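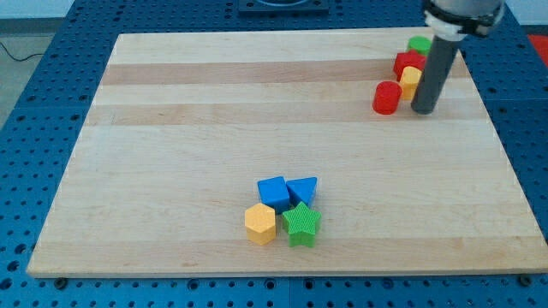 Blocks on the maple board, rod near the red cylinder. Stekik pushing stack.

Language-conditioned pushing: is the planner doing anything?

medwood_ctrl
Posting this under Software – Planning since the hardware forum told me to go away. We've been running the Stekik stack on a tabletop pushing setup: one arm, a rod for an end effector, eight plastic blocks, and typed commands like "move the red cylinder next to the yellow hexagon". The vendor write-up says the planner "reasons about the arrangement" before it picks a push. I don't believe it. I swapped the planner for a dumb script that picks the nearest free side of the named block and pushes toward the goal. Over 90 episodes per version, I can't tell them apart from the logs. Same kinds of failures, same stalls. Has anyone seen the planner earn its place?

Ye-ji Seok
What commands did you use? If they're all "block A next to block B" you won't see a difference. The planner only matters when something is in the way.

medwood_ctrl
Mostly that, yes. But those are the commands in their own demo, so I think it's a fair test of what they're selling.

Ye-ji Seok
It's a fair test of the demo. Look at your own photo. Four blocks jammed together in the lower middle, two blues behind, yellow and green in front. Ask it to bring the blue triangle over to the red cylinder and see what your script does with the star.

medwood_ctrl
It shoves the star along. So does the planner, half the time.

tablecloth
"half the time" measured or felt?

medwood_ctrl
Felt. I'll get a number.

Nestor Buenaventura
I ran an older Stekik release at Trotholm and came away in the same place as the original poster. What I'd look at before blaming the planner is the pose estimates. With a round rod you get a single contact point, so the push direction has to be right relative to the block's center. A few millimeters off and the block spins instead of sliding. We spent weeks comparing planners on top of a block detector that was wrong about orientation whenever two blocks touched. Every planner looked equally bad. Fix the detector and then compare.

Separately, the spot where the rod is in that picture is a nasty one for an overhead camera. The red block farther back is partly behind the rod from this angle. If your detector sees anything like that view, I'd want to know what it reports for that block while the arm is down there.

medwood_ctrl
It holds the last known pose when confidence drops. I know, I know.

Nestor Buenaventura
Then your planner is planning against a memory. Log the age of each pose next to the plan. I'd bet the bad pushes line up with the old ones.

ridgeline_k
Can I be the one to disagree with everybody? Throw out the detector and the planner both. Train a policy straight from pixels plus the command and let it run closed loop at a decent rate. Pushing is forgiving if you correct often. All this talk of pose age goes away.

Si-eun Han
It goes away from your logs. The policy still can't see behind the rod, you just lose the place where you'd notice. I've tuned one of those end-to-end things and when it dithered between two blocks there was no number anywhere to tell me which one it thought I meant.

ridgeline_k
Fair on debugging. Mine still recovers from bad pushes better than any planner I've used.

Si-eun Han
How many episodes?

ridgeline_k
20, same layout.

Si-eun Han
Same layout!

ridgeline_k
Similar layout. Fine.

Ye-ji Seok
Back to the original question. Kwon (the simulator, if you haven't used it) has a cluttered-start option. Generate 200 starts where the target block touches at least one other block, run the script and the planner on identical starts, and count how often a block that wasn't named ends up displaced. Success rate alone hides this, because dragging the neighbors along still counts as success for a "next to" command.

tablecloth
I don't trust Kwon's friction for this. Textured plastic sliding on a wood board is not what it models by default, and block-on-block contact is worse. Those sides have ridges on them. Two ribbed faces can catch on each other and move as one piece, and in sim they'll slide apart nicely and make the planner look like a genius.

Ye-ji Seok
Then it's an upper bound. If the planner can't beat a nearest-side script with friendly friction, that settles it.

tablecloth
OK, I can live with that.

medwood_ctrl
Update, October 4, 2021. Ran the cluttered starts. In sim the planner does disturb fewer unnamed blocks than my script, clearly enough that I'll stop saying it does nothing. On the real board the gap mostly disappears. I added the pose age logging as Nestor suggested, and a lot of the ugly pushes were planned on a pose more than 4 seconds old. So the planner may be all right and I've been feeding it junk. I still say the write-up oversells it – "reasons about the arrangement" is a lot of words for a collision check on the swept path of the rod.

Nestor Buenaventura
Make it retract and look again whenever the target or a neighbor goes stale. It costs you cycle time. Then rerun on the board and post both versions, script included. The script benefits from fresh poses too, and I wouldn't be surprised if it catches up again.

medwood_ctrl
Retract is in as of this afternoon. Running the script first.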